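The last of the paper

When the Rivommont office of Beltness moved to one open floor in May, the plan allowed for a single row of low cabinets along the desks. The old floor had 27 of the tall gray kind, and most were full. Getting from one to the other took 19 working days and a lot of trips to the shredder.

The rule was simple. Anything scanned and signed off could go. Anything with an original signature went into a file box, and the box got a label on its face and another on the spine. Supplier contracts from Neagu were the slowest, as many had been filed twice under different years.

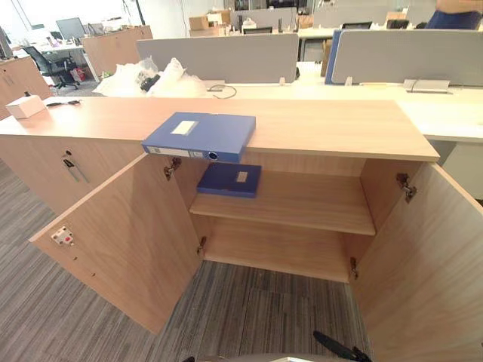
Records and Office Services, Rivommont

By the time the sorting reached the low cabinets, there was more shelf than paper. Blue file boxes are stored flat here – staff found that half-filled ones slump when they stand upright – and the ring on the spine makes them easy to pull out. The shelf inside is adjustable, and the bottom is left for larger items. Each section locks with its own key.

The tops have turned out to be as useful as the insides. People put a box down there, look something up and carry on at the desk behind. The department asks only that boxes go back in before the evening.

The Lotaldale office is next, with 34 tall cabinets to clear. It will use the same labels and the same rule, but it has asked for 4 extra weeks – its drawings are on large sheets that do not fit in any box the company buys.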